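About Clistilberg

Clistilberg builds and tests hand tools for teaching robots. We are based in Tirbridge, in a former print shop on the Raltside road, and there are 14 of us on staff. Our customers are mostly packing companies and small repair shops that want a robot arm to do a job their people already do well.

The company started with one bench and one contract. The contract was with Manole, a maker of travel goods that wanted its returned bags checked, closed and stacked by machine. That work took us two years and we still do some of it. Most of what we know about soft items came from those bags.

What we do

A person does the task by hand, holding a pair of grippers of the same kind the robot will use. The movements are recorded, and the recordings are used to train the arm. A simple job may need 297 recordings before we try it on a machine. A harder one can need about 2,000. We record in our own building and keep the results separate for each customer.

We also repair and recalibrate older grippers, including ones we did not make. Call first so we can tell you if we have the parts.

Open day

Once a year we open the workshop to visitors. The next open day is 15 Sep 2020. Groups are limited to 10 people and each visit lasts a little over an hour. You will see the machine room, the repair bench and the recording area, and there is time at the end to ask questions. School groups are welcome but need to book before the rest of the places are given out. We also run a shorter visit in January for customers only.

The demonstration
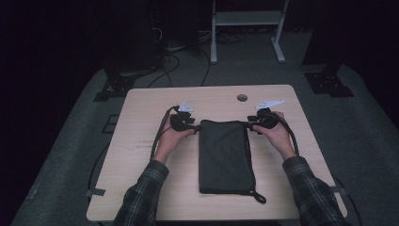

Soft goods are the main part of the demonstration. A box keeps its shape when you pick it up, and a bag or a case does not, so the person has to decide where to hold it. With a flat zippered pouch like the gray one on the table, we take one top corner in each gripper, so that both hands are working along the zipper edge. The white tags stand on top of the grippers, clear of the fingers. Visitors who would like a turn can try it after the staff have finished.

Visiting and contact

Parking is behind the building, and the entrance is on the Raltside side. The workshop floor is level throughout. Please wear closed shoes and leave large bags at the front desk. To book a place, call or write to the office and tell us how many are coming.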